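I've been testing the Hirnero home helper service since May, and my inbox has filled up with people asking whether it's worth the money for ordinary tidying and fetching. So this month's tips page is all about getting a house ready for an arm (and getting your money's worth once it's in there).

First, the basics. Hirnero rents you an arm on a pedestal, plus a planning app where you build a copy of your room and try every chore on screen before anything moves at home. I skipped the app for the first week and I was sorry! Half my trouble came from furniture standing where the arm wanted to swing.

**Tips for setting up your room in the app**

- Put in the big stuff first: desk, doors, plants. Leave the knickknacks for last.
- Swing every door all the way open before you settle on a spot for the pedestal. Mine blocked the hall closet, and moving it was a two-person job.
- Add your rolling chair. Chairs wander, so I try each chore with the chair in 2 different places.
- Save a copy before you change anything. Hermine Koller, who answers the support line, told me to put the chore right in the file name, and now I can find the one I want.

My own favorite practice chore is handling workout gear, and it's a good one to start with if you have any lying around. A bar with a disc on it is a fussy shape – long and skinny in one direction, round and upright in the other. Put it on a tabletop in front of the arm, start with the fingers open and well above the rim, then bring them down in small steps. I like a plain, uncluttered patch of tabletop for this, and I keep papers over on the desk, where a bad swing in the app won't send me back to fix the whole layout.

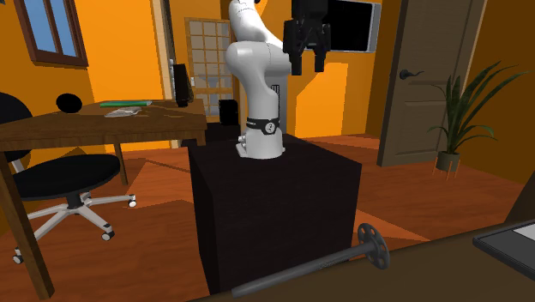
**Do I have to rent the arm to use the planning app?**

The app comes as its own plan, and you can add the arm later from the same account. Your saved rooms carry over.

**Tips for once the arm is in the house**

Wipe the finger pads with a barely damp cloth. I tried a lemon spray from under the sink and it left a film that made everything slippery, so I'm back to plain water.

Felt dots are your friend! Stick them under anything the arm will set down on wood. I bought a pack of 12 and used them up in an afternoon, mostly on mugs and one very heavy fruit bowl.

Coil the power cord behind the pedestal and hold it with a hook-and-loop strap. My neighbor Joni Savolainen taped his down, and the tape took some floor finish with it when he pulled it up.

Run new chores in the evening when you're home and not in a hurry. I do mine after the dishes, with a cup of tea and a hand near the stop button.

**What I'd change**

The furniture library is thin on kitchens. I wanted a drop-leaf table and had to fake one out of 2 shelves, which looked silly but did work. The chore menus could use bigger type, too. And the welcome booklet goes on and on about Wi-Fi and says hardly anything about rugs – take up any small rug near the pedestal, please, before you plug in.

I'm keeping the service through the summer. Next up I'm trying the laundry-folding add-on, and if you've already got it running, write and tell me how you handle fitted sheets.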